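Fiction > Short Stories > The Tagle Acceptance Test

The contract between Skunlow and Esberg defined a completed chore in one sentence. An item was to be picked up, moved, and released at the marked position without damage. Marites Espiritu had written the sentence herself in June, and by the second week of August she regretted the word "released."

Trial 1168 ended at 10:40 in the morning. The item was a dish towel. The gripper closed on it, lifted it, carried it to the mark, and opened. The towel stayed on the left finger.

"Moved," said Milagros Magbanua, who was scoring for Esberg.

"Not released," said Marites.

"It's at the position."

"It's at the position because the finger is at the position."

Milagros entered a zero and a note. Her notes were long. She had worked 12 years in a hotel laundry in Tagle before moving into testing, and she recorded faults the way she had once recorded stains, by type, extent, and likely cause.

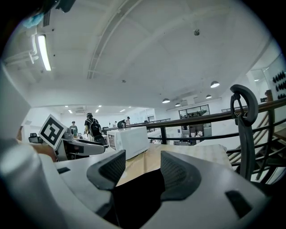

The protocol allowed seven attempts per item. Cups had passed. Spoons had passed once the approach angle was lowered. Towels had a success rate that Marites left out of her weekly summary and placed in an appendix, where Esberg found it at once.

At noon she changed the release routine. The fingers would now open, pause for 300 milliseconds, and back away at a shallow slope. She ran the towel again. It slid off, landed folded over on itself, and covered the mark.

"Released," said Marites.

Milagros studied it. "Would you put that in a drawer?"

"The contract doesn't mention a drawer."

"No. I'm asking you."

Marites considered the towel. She thought of her own kitchen, where the drawer had not closed properly for around a year, and of the Gorkesach brochure that promised a finished household by the end of the decade.

"I would," she said. "But I'm not a good reference."

Milagros entered a one. In the note she wrote that the item was delivered unfolded and that folding was outside the scope. Then she picked up the towel, folded it in thirds without looking, and set it back at the start position for the next attempt.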